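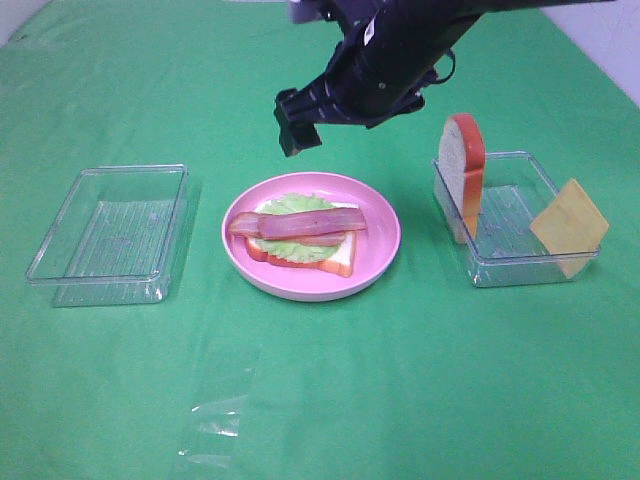

Home | Galleries | Recipes | Reader Mail | About

Lunch on a Green Cloth

Print this page | E-mail to a friend

Every kitchen has a stage, and ours is a tablecloth. It is green, it has been ironed once, in February, and it has seen more sandwiches than a train station kiosk. This gallery is meant to be a gallery of table settings. We are starting small.

The cloth. Stretched flat, which took longer than making lunch did. The faint creases that are left belong to the cloth now and may stay. I bought it at Gusamico for 11 dollars, along with a gravy boat I have never had the nerve to use.

The plate. Pink, round, with a shallow rim a shade paler than the middle. Pink on green is either very cheerful or a mistake, depending on how much coffee you've had. It came from a set of 4. We are down to 3, and we don't discuss it.

The sandwich. Open-faced, on white bread with an orange-red crust. I come from closed-sandwich people, who feel that a filling is a private matter. Leaving the lid off still seems a little forward to me, but the layers do get their moment.

The clear containers. Plastic, see-through, the kind that lets you know exactly what you forgot to eat. The rectangular one on the left is empty, as most of mine are by the end of the week. Somewhere in this house there are 21 lids, and I would not bet on any of them fitting.

The white wall. A bit of it shows past the cloth. The paint chart from Sekovis called it Flindska Fog. It is white.

Next up in the gallery: soup, if I can find a bowl that doesn't clash with everything I own. Suggestions are welcome, though anyone recommending beige should know that I have already considered it and felt tired.

Posted Sep 24, 2019
Filed under: Table Settings, Sandwiches, Small Lunches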